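Does More Data Help? Notes on Collecting Grasp Examples for a Learned Policy
Ratberg Robotics Lab, final project report, spring term

1. What we set out to do

The project proposal said we would collect "a large and varied set" of examples of an arm picking up and placing kitchen objects, train a policy on them, and show that it could handle objects it had not seen. I signed up for the collection half. This report covers that half, and it is less cheerful than the proposal.

The plan was to record 1,323 episodes by the end of May. We kept 866. The rest were never recorded, or were recorded and thrown out, and I think the second group deserves more attention than it usually gets in reports like this one.

2. Setup

One arm, one two-fingered gripper, a table covered in brown paper and marked into squares with blue tape. The squares are for placement. Before each episode the script (we call it Jalley, after the folder it started in) gives a square and an object, and the operator puts the object there by hand. The operator then guides the arm through the task and marks the episode as good or bad.

Tasks were short: lift a bowl off a surface, set a bowl on a surface, move a cup one square over. The kitchen scale was used as a raised target, mostly to stop every grasp from happening at the same height. We did not log its readings. Looking back, that was a waste of a scale.

3. Problems with the labels

"Good" and "bad" sounded simple. They were not. When two operators reviewed the same 135 episodes separately, they disagreed on 16 of them. Most of the disagreements were grasps where the bowl tipped and then settled. One operator called that a success since the bowl ended up where it should. The other called it luck. The written instructions supported both readings.

We rewrote the instructions after that, but we did not go back and relabel the earlier episodes. So the set contains two slightly different ideas of success, and the training code has no way of telling them apart. I raised this twice and we ran out of time.

4. Problems with variety

The grid was supposed to give us an even spread of positions. It gave us an even spread of squares. Inside each square, operators put the bowl near the middle nearly every time, me included. Plots of the start positions show tight clumps with bare space between them. Anyone reading "objects placed across the whole table" in our summary slide should keep that in mind.

Operators also have habits. I come straight down on the rim. My partner approaches at a slant. A model trained mostly on my episodes will look as if it has learned something about bowls when it may only have learned something about me.

5. First training results

The policy trained on the full set did better on familiar bowls than the one trained on half of it. On the Dhanial test objects (a separate box of dishes kept out of collection) I could not see a difference I would defend. The training half of the team reads the same numbers more kindly, and their report argues for another round of collection using the same method. I would want three changes first: random offsets inside each square, a rotation of operators, and one fixed rule for tipped bowls.

6. If someone picks this up

The episodes are on the Cusley drive, sorted by task. Rejected ones are in their own folder and should stay there, as they are the only record of how often the fingers slipped. Episodes from before the rule change have "v1" in the name. Please check the camera timing before using any v1 files, because a few start late and miss the approach.

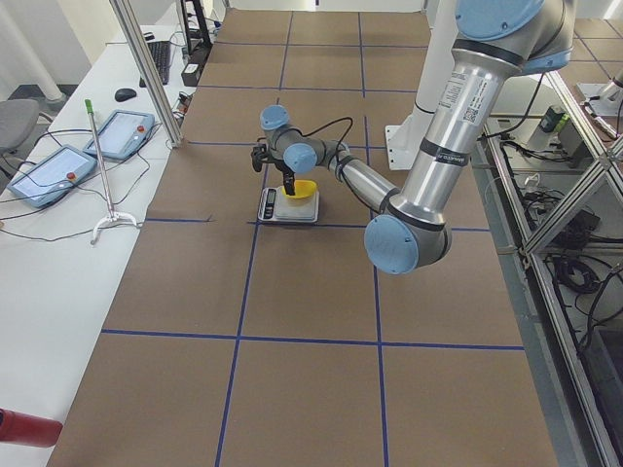 The camera offset is written in the text file next to each batch. Batches without that file should be left out of training until someone has measured it again.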